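Zidano Home Assistant Training Kit
Getting Started: Recording Your First Kitchen Task

This guide explains how to set up the Zidano training kit and record a first set of kitchen tasks. The kit includes a head-mounted camera with an adjustable band, a pocket recorder, a charging cable, and a one-year license for the Plodeck review software. The recordings are used to teach a household robot how a person handles ordinary objects.

Before You Begin

Charge the recorder fully and install Plodeck on a computer with at least 300 GB of free disk space. Read the consent form supplied with the kit. Every person who may appear in a recording must sign it before work starts.

Step 1. Fit the camera

Place the band level across the forehead and tighten the rear dial until the camera does not shift when you nod. Tilt the lens downward until both hands are in view at working height. Check the preview in Plodeck with your arms extended and again with your elbows close to your sides.

Step 2. Prepare the counter

Choose one task and bring only the items it calls for into the working area. Items that normally stay on the counter may remain there. For drying and stacking tasks, Zidano recommends a shallow tray with raised sides, placed beside the sink. Keep the cloth within reach of the hand you will use to pick it up.

Step 3. Record the task

Press the side button once and wait for the tone. Work at your normal speed. When handling a bowl, hold it by the rim with both hands and pause briefly before moving it.
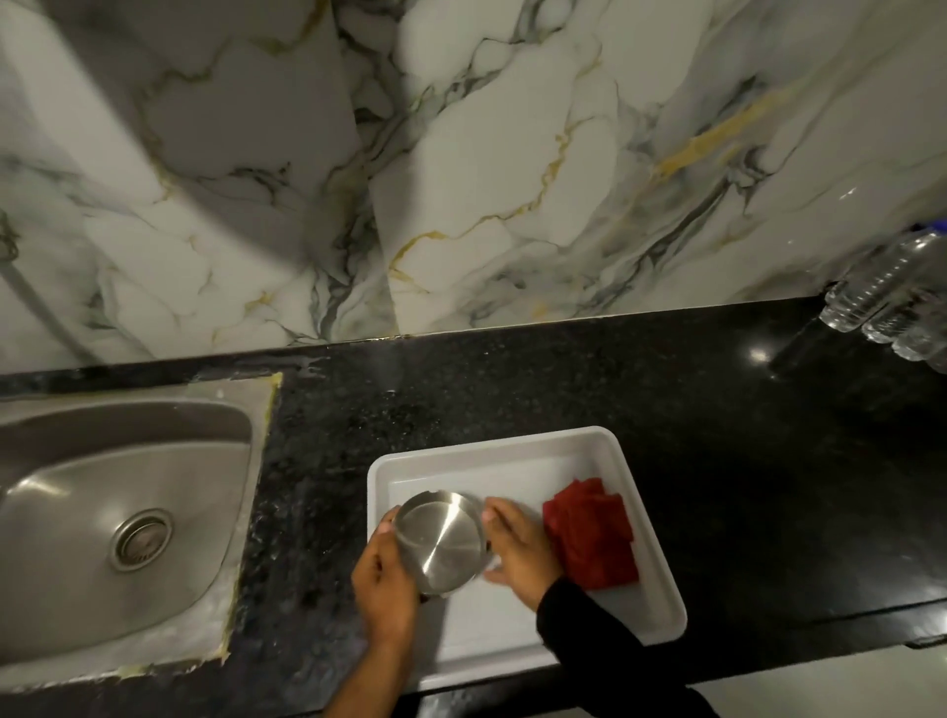

Photo: Csenge Dudás / Zidano

The steel bowl is tilted within the white tray, with a hand on either side of it and the folded red cloth to the right. A two-handed hold of this type should be labeled "steady" in Plodeck. Use "lift" only from the point at which the object leaves the surface.

Polished stone and brushed metal reflect overhead light. If bright spots cover the object in the preview, switch off one lamp or move the tray a short distance along the counter.

Step 4. Review and submit

Open the recording in Plodeck and trim the start and end. Add a label to each action, then select Submit. A first submission should contain 4 recordings of the same task. Review normally takes two working days, and rejected recordings are returned with a written comment.

Support and Ordering

Licenses may be renewed through the Plodeck account page. Replacement bands and cables are available from our distributor, Bognár. Questions about labeling should be addressed to Younes Salem, Customer Training.

Page last revised Jul 2, 2019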